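Updated 10/31/18 — questions go to Despina, not the front desk pls

# Silasville Chapbook Swap — FAQ

**Who can enter?**
Anyone. Silasville, Lurnby, further out, fine. Kids too, with a grown-up's name on the form.

**Is there a fee?**
$5 per title. Cash or check. Not refundable once the table list is printed.

**How many titles can I bring?**
Two. Last year somebody brought a suitcase. Two.

**How many copies?**
Up to 70 of each. Fewer is fine. Leftovers go home with you — we can't store them.

**When is it?**
February, date goes up once the hall confirms. Kouris Hall again, side entrance.

**Does it have to be poetry?**
No. Stories, recipes, comics, a rant about parking. Apostolos Ververidis did 16 pages on gutters and ran out before lunch.

**Can I sell mine?**
Swap only till 2, sales after that. Bring your own change.

**What size?**
Letter paper folded in half is easiest. Bigger is ok but wont fit the racks.

**My pages came out in the wrong order??**
Use the booklet setting when you print, flip on short edge. Print one test copy first. Number the pages. Still wrong — email me the file, I'll have a look.

**Do I need a bar code or ISBN?**
No.

**Can I mail mine in?**
Yes, to Despina Makris c/o Hustgate Books. Put your name on the outside of the box. We had 161 entries last time and some are still a mystery.

**Staples or thread?**
Either. Thread looks nicer, staples are quicker. Long-arm stapler helps for the spine, Hustgate lends one out, ask at the regster. Small stapler is fine for edge binding.
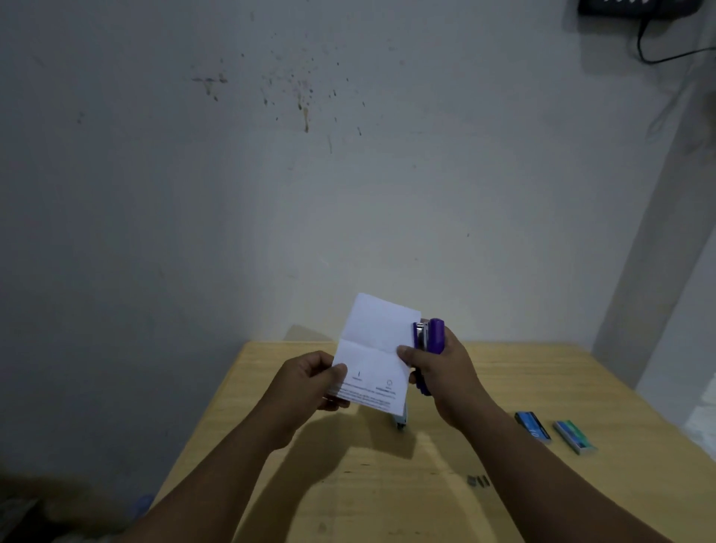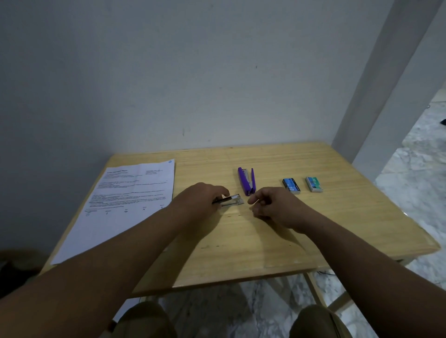
*First: folded sheet and the purple stapler. Second: printed sheet on the table.*

**Can I bring a dog?**
Ask the hall. I don't know.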